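Print this page | E-mail this page

Clarno Drip Kit: Set-Up, Section 4, Filling and First Run

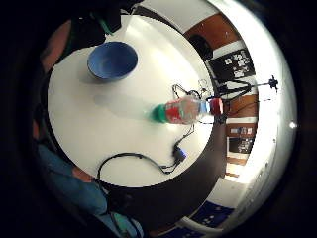 I've put together a bunch of these Clarno kits for my porch tomatoes by now, and the first fill is where I always used to get impatient. Give yourself 20 minutes and do it in the cool part of the morning. You'll want plain tap water, the feed packet, and something to mix in. A wide, shallow bowl like the blue one is great for this, and any clear plastic drink bottle will do for pouring (peel the label off first so you can watch the level!).

1. Close the valve under the tank.
2. Stir the feed packet into the bowl until you can't see any grains.
3. Pour it into the tank, then top up with water to the 40 line.
4. Open the valve a quarter turn and wait for every dripper to bead.

Note: If you bought the Rikow timer, leave it off until step 4 is done. Mine clogged in November when I rushed it.

CAUTION: Never fill past the 40 line. The lid will pop, and feed stains decking.

Section 5 covers the Rikow timer.

We use cookies to improve your visit. Accept | Learn more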